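Shin Tabletop Demonstrations

Data card and README, last revised 9 December 2019

Contents of this file

Summary
What is in the release
How the demonstrations were made
The table
Directory layout
Reading the data
Known problems
Splits
Licence and contact

Summary

Shin is a set of manipulation demonstrations recorded at the Stendport workshop. A person steers a two-finger gripper through a short job on a table, and the arm's joint readings, the gripper opening and the wrist camera video are saved together. There are 300 demonstrations in all. Of these, 185 were driven remotely with the Clelteck hand controller and the rest were made by holding the arm and moving it by hand. Both kinds use the same file format and can be mixed, but read the section on known problems before you do.

The set was put together to train and compare policies that learn from small numbers of demonstrations. It is not large enough for training a general model from nothing, and we have not tried to make it so.

What is in the release

Each demonstration is one folder. Inside it are the wrist video, a table of joint positions and gripper opening, a short text file with the instruction given to the operator, and a status file. The status is one of done, partial or failed. Failed attempts have been kept. If you only want clean ones, filter on status before anything else, as the folder names do not tell you.

Instructions are in plain English and were read out to the operator before the start. They were not rewritten afterwards, so the same job may be worded in several ways. "Put the stick on the tray" and "move the stick over to the cream tray" are the same job.

How the demonstrations were made

By remote control: the operator sits at a desk with the wrist camera view on a screen and the Clelteck controller in the right hand. Moving the controller moves the gripper. Squeezing the trigger closes the fingers. A foot pedal must be held down for the arm to follow, and lifting the foot holds it where it is. Operators were asked to work from the screen only and not to look across at the table. Most managed this after an hour or so of practice.

By hand: the arm is put into its slack mode and the operator guides it, one hand on the forearm and one near the wrist. The fingers are opened and closed with a button on the wrist. Hands and sleeves show up in the video in many of these runs.

Every operator made practice runs first. Practice runs are not in the release.

The table

The layout was changed between sessions. The machine with the steel trays was usually pushed to one side, with a wire rack by it and one or more light trays or baskets elsewhere on the table for things to be picked from or put into. Snack packets and boxes were used as they came from the shop. The wooden sticks are thin, and against the bright steel they are the hardest item in the set to pick up.

Power leads were left on the table in some sessions. No job involves them and no instruction mentions them. A policy trained on this set should be checked for whether it steers clear of them.

The camera is fixed to the gripper, so its view turns when the wrist turns. Objects often lie sideways in the video and the fingers are nearly always in view at the bottom. We have not rotated anything.
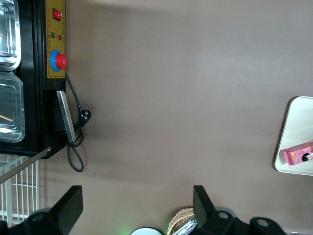
Retine had a trial copy in July and replied that the turning view had cost them more time than anything else. They wrote that their first policy learned to reach well enough but went to the wrong side whenever the wrist began at an angle it had seldom seen, and that feeding in the wrist angle along with the video put most of it right. They asked for the angle to be given as its own column so that nobody would have to work it out from the joints.

We have done that. The column is called wrist_turn and is in degrees, with zero at the parked position.

Directory layout

shin/
 remote/
 one folder per demonstration
 by_hand/
 one folder per demonstration
 splits/
 train.txt
 test.txt
 tools/
 view.py
 check.py
 README

Folder names are made from the session letter and a running number. Gaps in the numbering are practice runs and runs dropped for broken video.

Reading the data

Run check.py first. It goes through every folder, confirms that the video and the joint table have matching start and end times, and prints the names of any that do not. It takes a few minutes on an ordinary desktop machine.

view.py plays one demonstration with the joint values drawn beneath it. Give it the folder path. The space bar pauses and the arrow keys step forwards and back.

Joint values are in radians. Gripper opening runs from 0 (closed) to 1 (fully open) and is the measured opening, not the one asked for. When the fingers are holding something the value stops short of zero, and you can use this to find grasps without looking at the video.

Known problems

In 4 of the remote folders the video starts late. check.py will list them. The joint tables in those folders are sound.

Remote runs contain long pauses where the operator lifted the pedal to think or to move the controller back to a comfortable place. Policies trained on the raw files tend to stop and wait at the same spots. The pedal state is saved in the column pedal, and dropping the rows where it is zero helps.

By-hand runs are smoother and quicker, but the joint readings include small jolts from the operator's grip. A light smoothing filter is enough.

Gripper opening drifted slightly in session C and was reset before session D. Do not compare openings across the two.

Reflections on the steel trays change a good deal with the time of day. We did not control the lighting.

Splits

train.txt and test.txt list folder names. The test list holds 2 full sessions that share no layout with the training list. Please report results on remote and by-hand runs separately as well as together.

Licence and contact

Free for research and teaching. Please ask before using it in a product. Corrections and questions to Orestis Deligiannis at the Stendport workshop, with the folder name in the subject line if it concerns a particular run.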